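Household manipulation (robotics)

Household manipulation is the branch of robotics that deals with machines handling ordinary objects in homes: picking up food, opening cabinets, loading dishwashers, folding laundry and putting things away. The same term is sometimes stretched to cover light shop-floor chores such as sorting parts into bins. Floor cleaning is usually treated separately, as a robot vacuum moves around a home but does not grasp anything.

As of February 26, 2026, no general-purpose machine does a full range of household chores without supervision. Single tasks can be done well under known conditions. Results drop when the objects, the lighting or the layout of the room change.

Background

Factory arms have repeated fixed motions for decades, with parts arriving in the same place each time. A kitchen offers no such order. Items are moved daily, doors are left open, and soft or fragile goods sit next to hard ones. Early work on home robots relied on hand-written rules for each object. Later systems learn from recorded demonstrations, in which a person steers the arm through a task many times.

Simulation

Much of the training and testing is now done in simulated kitchens. A simulated arm can drop a jar any number of times at no cost, and the room can be put back in its starting state at once. Cabinets, appliances and food items are built as models with set weights and surfaces, and the arm is shown from fixed viewpoints or from a viewpoint close to the gripper.

Pick-up tasks of the kind shown below are among the most common. The arm has to reach a small item among others, close its fingers on it and carry it without striking the furniture. 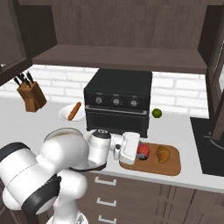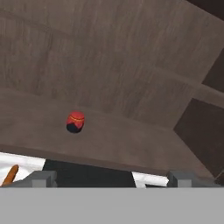
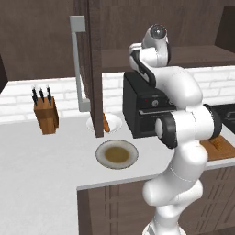
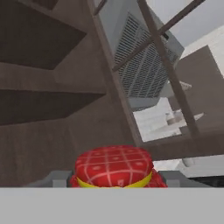

Simulated kitchen with robot arm. Renderings: Boltham Project / Zsófia Vörös

The main weakness of simulation is the gap between the model and the real thing. Cloth, liquids and thin packaging are hard to model, and contact between a finger and a curved lid is often simplified. A method that works on a rendered jar may slip on a real one. Developers try to narrow the gap by varying colors, weights and friction during training – a practice called domain randomization.

Testing

There is no single accepted test for household robots. The Boltham kitchen set, first released in June, contains 60 tasks, each run from several starting layouts. Its authors, Zsófia Vörös and Veronika Szabó, count a run as successful only if the object ends up in the right place and no other object has been knocked over. Opening a door partway scores nothing.

In the first round of trials, 3605 runs were recorded. Placing a single item on an open surface had the highest success rate. Tasks with two or more steps, such as opening a cabinet, taking out an item and closing the door again, had the lowest. Errors made in an early step tended to carry over into later ones.

A smaller trial at Hostdale used a real arm and 225 household items bought from local stores. Clear plastic and shiny metal caused the most missed grasps. Items with a firm shape and a dull surface caused the fewest.

Shop-floor use

Shops and small factories are generally easier settings than homes. Floors are level, staff are trained, and the range of goods is known in advance. At Drurnow, a maker of bathroom fittings, an arm loads parts into trays during the night shift and handles some 200 trays before staff return. Parts that it cannot grasp after three tries are left for a person to sort.

The Quansah packing line uses a similar arrangement, with one worker watching four arms. Changing to a new product still takes most of a day.

Limits

Speed is a common complaint. Many arms move slowly around people for safety, and a chore that takes a person a minute can take a machine several. Reach is another. An arm fixed to a counter cannot serve the rest of the room, while a mobile base adds weight and takes up floor space.

Cost and repair also hold back home use. Grippers wear out, cameras need to be kept clean, and few repair shops handle this kind of equipment. Most trials in homes have kept a remote operator on call – a service that raises questions of privacy as well as expense.

See also

Domain randomization
Grasp planning
Mobile manipulator
Service robot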